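Leveling a Refrigerator

Unplug the unit and pull it forward 4 inches. Lay a level across the top, front to back, then side to side.
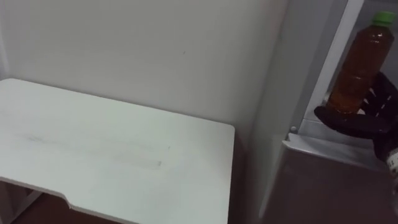

Which feet should be adjusted first?
The front pair. Turn each foot clockwise to raise that corner – a quarter turn at a time.

Check the level again after each turn. The front should sit slightly higher than the back.
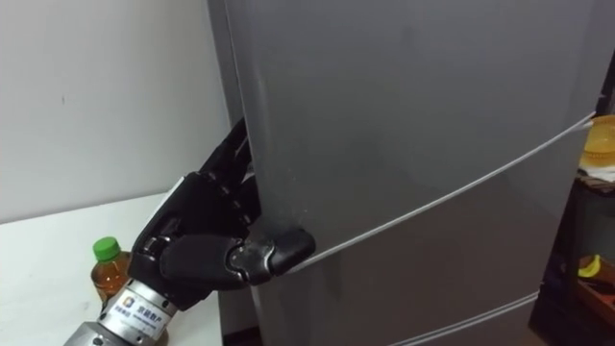 Gray refrigerator, door edge and seam.

Open each door halfway and let go. If it swings open, raise both front feet equally.
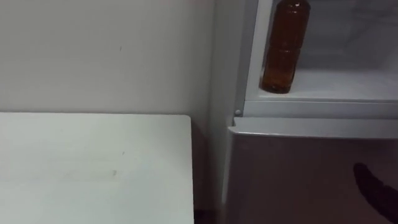

STEP 4: FINAL POSITION

Push the unit back slowly and plug it in. Recheck the level after loading the shelves.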